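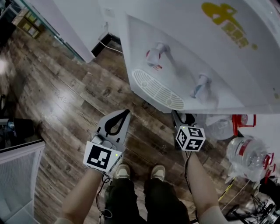

July
By the Munlow rig team

KEEPING THE GRIPPER PAIR ALIVE — speaker notes, 20 min slot

Opening

Skip the company intro, they had it this morning. Straight in.
Talk is one machine only: the hand-held pair, left and right, plus the head camera. Munlow unit. Not the arm cell, the Huerta people are doing the arm cell after lunch.
Say what I mean by "set up": from cases on the floor to first good take. Our target is 19 minutes. Ask for hands, who gets there in 19? Wait. Move on.
Main point, say it twice: most bad takes come from three dull things. Dirty markers, tired pads, cables.

Numbers (keep short, they can read the handout)

2,310 takes logged on this pair since the last rebuild.
97 thrown out. Not terrible. But 97 is two full shifts of someone's life.
Most of the 97 were tracking loss. Then slipping pads. Rest is a mixed bag, bad lens cap, somebody's sleeve over a cube, that sort of thing.
Don't get dragged into the stats here. If asked, spreadsheet is in the shared folder.

Markers first

White cube on each gripper. Black pattern on the faces. Tracking lives or dies on these.
Wipe with dry microfiber. Dry! No alcohol, lifts the print at the corners. We found out the slow way.
Look at edges under a desk lamp, tilt it. A lifted corner throws a highlight and the solver hates it.
Thumbs. Everybody grabs the cube when they pick the thing up. Pick up by the body. I do it too.
Shiny floors — glossy wood is a pain, reflections come and go as you lean. Turn yourself, try another angle, then fiddle with exposure. In that order.
Cube loose on its mount? Stop. Don't tighten and carry on, the offset is gone. Full recalibration, Zilberg board, all poses. Yes all of them.

Lights

Green on both before you start. Left and right. Say it out loud, "green, green". Feels silly for a day or so.
If one won't go green: reseat the cable, count to ten, power cycle. Then swap cable. Only then open the housing.
Do not start on one green and hope. The file saves fine and looks fine until someone tries to use it.

Cables

Left side cable needs slack. A loop down along the arm, enough to reach full stretch without tugging the connector.
Too much slack is as bad, you step on it. Check by reaching out as far as the task wants, then squatting. If it pulls either time, re-route.
Spare cables and the rest of the kit: keep off to one side, out of the reach path. We are all bad at this. Coil it before the first take and it stays half tidy till noon.
Connector wear. Old Stukier connectors went wobbly at 1,008 matings on our tally, new batch still going. Keep a tally on tape on the case lid.

Fingers and pads

Black pads, two per gripper. Inner face has the fine texture, that is what grips. When it goes smooth at the tip, change it.
Test: pinch a sheet of printer paper, pull. Should resist evenly. If it slides on one side the pad is seated crooked.
Change both pads together, never one. Uneven wear gives you a twist in the grasp.
Wipe pads with a damp cloth, let them dry propperly. A water dispenser station is where this bites: small handles, smooth plastic, drips. Have a towel there.
Open and close slow, by hand, look down the gap. Should close square. A gap at the tips = bent finger or grit in the slide. Blow it out, don't oil it. No oil. Somebody always oils it.
Reads wrong when fully closed? Rezero. Closed first, then full open, then closed again.

Where to put them down

(slide is up a while, let them look)
Always the same surface, always cube up. Not on the floor, not on a chair seat.
One down while you check the other is fine, that's how we do it. Both cubes where you can see them.
Second person helps a lot for the head camera check, one wearing, one looking. Alone it takes ages.
Look at the gripper camera view before you start too: both fingers in, gap between them clear. If the fingers sit off to one side more than usual, compare with the saved view from last calibration.

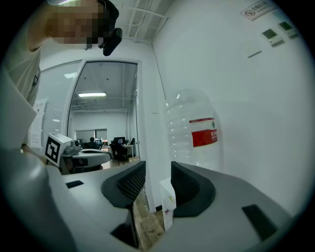

Order of checks (THIS is the handout page)

1. Cases open, wipe cubes, look at corners.
2. Pads: paper test, both hands.
3. Cables on, slack check, reach and squat.
4. Power. Green, green.
5. Head camera on, strap snug, chin down. Can it see both cubes with hands forward?
6. Rezero both.
7. Short test take, play it back. Actually play it back, dont just look at the file size.
8. Go.

End of day

Wipe everything again. Pads off if anything sticky got on them.
Log anything odd, even if it fixed itself. Especially if it fixed itself, those come back.
Lens cloth back in the LEFT case. Mine is always missing.
Charge overnight, lids open, vents clear.

If time

Story of the swapped labels, left and right cubes on the wrong grippers for a whole morning. Every file mirrored. Fix now: L and R in paint pen inside each housing.
Also the Zilberg board, store it flat. Ours got leaned against a wall and bowed and we chased a drift for ages before someone put a ruler on it.

Questions

Likely ones: can you mix pads from different batches (no). How often full recalibration (after any knock, or monthly). Does it work with gloves (thin ones, yes, we haven't tried thick).
Spare pads are in the box by the door, take one set each, sign the sheet.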